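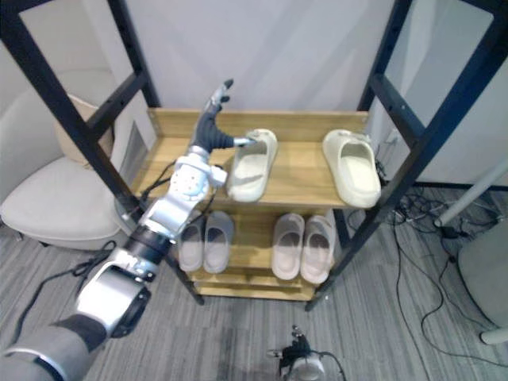 19th June
By the production office, Norna

Progress report to Schmieder on the Dresorach quiz show

The studio recordings are finished and the touring leg has started, so the money is being spent on what it was meant for. Whether it is being spent well is harder to say.

Grurkden was the first stop. We received 1,117 applications for seats in the audience and had room for 644. On paper that is a healthy demand. I would be careful with it. Tickets were free, the prize list was printed on the application form, and a good many people plainly applied for the prizes and had never watched the show. On the night, 113 seats stayed empty. The channel's press note called it a full house, and I have asked them to stop using that line.

The recording gave us 2 episodes. The first is fine. The second runs long in the middle because the phone round failed twice and the host had to fill. The editor thinks it can be saved. I have seen the rough cut and I'm not convinced – the jokes about the phone line are funny once.

Prizes remain the weak spot. Two local sponsors promised kitchen goods and delivered vouchers, which look poor on camera and are slow to redeem. Winners have already called us to complain. We are holding back the sponsors' on-air credits until this is sorted out.

The plan you approved has the tour reaching its last city in December. The sales team wants to add more stops before then. Their case rests on viewer messages, most of which ask how to get tickets, and that tells us very little about who watches at home. I would rather see ratings for the Grurkden episodes before we book another hall.

From you we need a decision on moving the unspent travel money into prizes. The revised budget sheet is with your accounts desk.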